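Ginis have a second album on the way, and going by the first single it's going to be a big one! The Larncombe four-piece put out "Rajput" on Saturday, March 26, 2022, and it has hardly been off in our office since. It starts with a lone organ, then the drums come in two at a time and the whole thing lifts off.

The record is called Zason and was made in February, mostly live, in a rented hall with the heating off (you can hear a cough before the second verse, and they've kept it in). 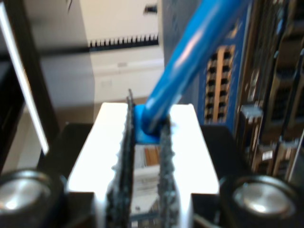
Usman Gondal said the band had gone in with 22 songs and argued over every one of them, and that the shortest and strangest were the ones that survived. He sings lead on most of the album, though "Rajput" is shared between all four of them, and those stacked voices in the chorus are glorious.

Anyone who caught Ginis touring their debut will know how loud they can get. Zason sounds like a roomier record, with more piano and a brass section on the closing track. The first vinyl pressing is limited to 1000 copies, each with a lyric booklet drawn by the drummer.

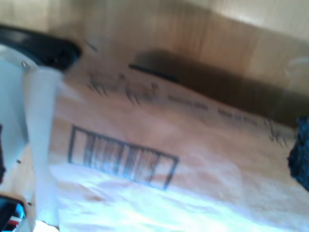 Ehsan Kakakhel wrote in the comments under our last Ginis piece that the debut was still the best thing to come out of Larncombe in years, and that a brass section was exactly what the slow songs had been crying out for. Plenty of you agreed.

There's a tour too, and the rooms are getting bigger. It opens with a small hometown show and works its way north, ending in a hall that holds some 3000 people,

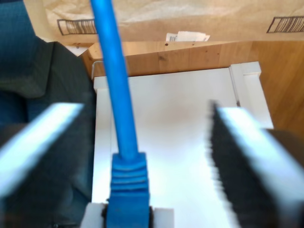

by far the largest place they've headlined. Support acts are still to be named. Tickets go on sale on the band's own site first, with mailing list members getting in a day early. "Rajput" is streaming now.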